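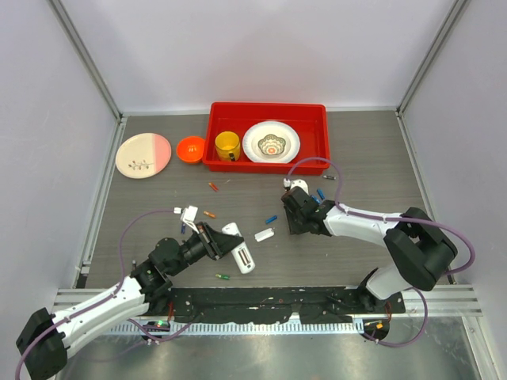 Yellow mug, red tray

So I went to the parish meeting about the late bus on Friday, which I'd been promising to do for ages, and I have opinions.

Quick recap if you don't live in Nendholm (lucky you, or unlucky, depends on the week). Hendura want to stop running the 121 after seven in the evening. The council pays them a bit to keep it going, that agreement is up for renewal, and the parish gets to say its piece before the county decides. It doesn't get a vote, mind you. It gets to write a letter.

I was expecting 10 people and a plate of biscuits and we ended up with chairs out in the corridor! There was a long bit at the start about the minutes and a hedge -- I'll spare you the hedge -- and then the man from the county got up with his slides. The gap is £900 a month, he said, and the evening buses are mostly empty. Well, they're mostly empty because the last one back leaves before the film finishes. I did say this out loud and got a small clap, so that was my evening made.
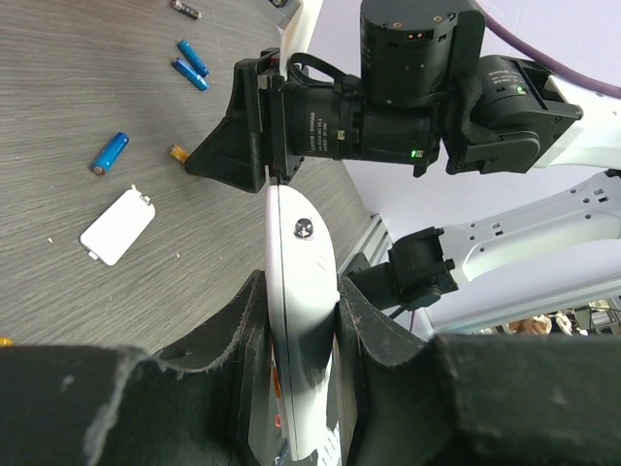

Orange button, small red button

What got people really cross was the idea of swapping the bus for a book-ahead minibus through the Usalico app. My neighbour hasn't got a smartphone and doesn't want one. Someone asked if you could just ring up instead and the answer was "that's being looked into", which I wrote down word for word. My sister lives up in Moffat and says she'd never remember to book a ride home, and she's far more organised than me.

Anyway, the letter is going in, and they've agreed to ask for the 121 to stay as it is until the spring. You can add your own comments at the library until 5 o'clock next Friday. The forms are on the desk by the large print books. Bring a pen, theirs had run out.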